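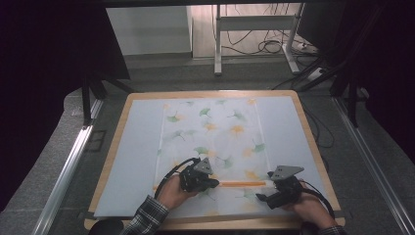
The town of Brostthorpe planted most of its street trees in two rounds, and in both of them the ginkgo was the tree of choice. Our group picked it as the subject of the spring project after the public works office shared its tree register with our class. Most people we talked to could name the tree right away from the leaf, even those who could not name any other tree on their street. The leaf is a fan, and it gets used a lot in decoration. The leaves on the printed sheet are green or a muted orange-yellow, several of them with a thin dark stem, and anyone who has walked down Flullcombe Avenue in the fall would know what they are. We wanted to find out how the trees are doing, where the female trees are, and what residents think of them.

Ginkgos on Brostthorpe Streets
Project report, Urban Environment, spring term
Kumiko Honda, Mayu Tsuchiya, Jannik Hollmann
Advisor: Masanobu Hirano
Submitted Mar 25, 2024

Background

Ginkgo biloba is the only living species in its group. It handles road salt, packed soil and air pollution better than many other trees, and few insects bother it. It grows slowly when young. Trees are either male or female. A female tree can make seeds once it is old enough, often after 20 years or more, and the fleshy coat around the seed smells bad when it is crushed. Nurseries now sell mostly male trees grown from grafts, but older plantings were grown from seed and came out mixed.

The register lists 3029 street trees in total. Of these, 930 are ginkgos. The register gives a street, a trunk size and a planting round for each tree. It does not say whether a tree is male or female, so that part we had to work out ourselves.

What we did

Jannik and Kumiko walked the older streets in November, when seeds were on the ground, and marked each tree with seeds under it on a paper map. Where two trees stood close together we looked for seeds still on the branches before marking either one. Mayu checked trunk sizes with a tape at chest height and compared them to the register. We skipped Sturkance Road, where the sidewalk was closed for pipe work.

We also put a short survey in the library and at the bus station. It asked whether people liked the trees, what bothered them, and whether they would want a female tree replaced. Hideaki Iwasaki, who ran the town's pruning crew until he retired, talked with us for an hour and corrected several things on our map.

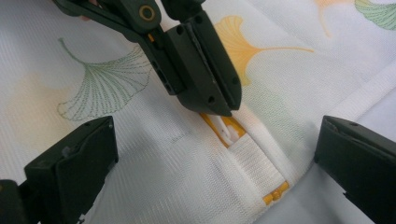 Photo credit: Mayu Tsuchiya

Results

The female trees are bunched together. Nearly all of them are on Flullcombe Avenue and the side streets east of it, all from the first planting round. West of the rail line we did not find any. Mr. Iwasaki told us the second round came from a different nursery and was sold as male only, and our map agrees with that.

Trunk sizes in the register were out of date for the older trees, as expected. For the younger trees on the west side, growth was less than we thought it would be. The slowest ones were in small square pits with paving on all four sides. Trees in the open grass strip, planted in the same round, were clearly thicker.

The survey answers were more friendly than we had guessed. Most people liked the fall color. The main complaint was slippery leaves on the sidewalk, followed by the smell. People who lived next to a female tree were split on replacing it. A few wrote that they collect the seeds every year to cook them, and one asked us not to give out the street name.

Ginkgos often drop most of their leaves within a few days, and this matters for street sweeping. The town sweeps on a fixed schedule. Last fall the sweeper went down Flullcombe Avenue before the drop and did not return until well after it.

Problems with our data

We visited each street once. A female tree with a poor seed year would look male on our map. Seeds may also have been picked up before we got there. The survey was not a random sample, and the library answers lean toward older residents.

Recommendations

1. Add a male/female column to the register and fill it in over several seasons.
2. Move one fall sweeping date on Flullcombe Avenue to follow the leaf drop.
3. Use larger pits when replacing trees west of the rail line.
4. Do not remove healthy female trees only for the smell. Replace them with male grafts when they die or have to come down.

The paper map and the survey forms are in the classroom cabinet. Next year's group should start with Sturkance Road.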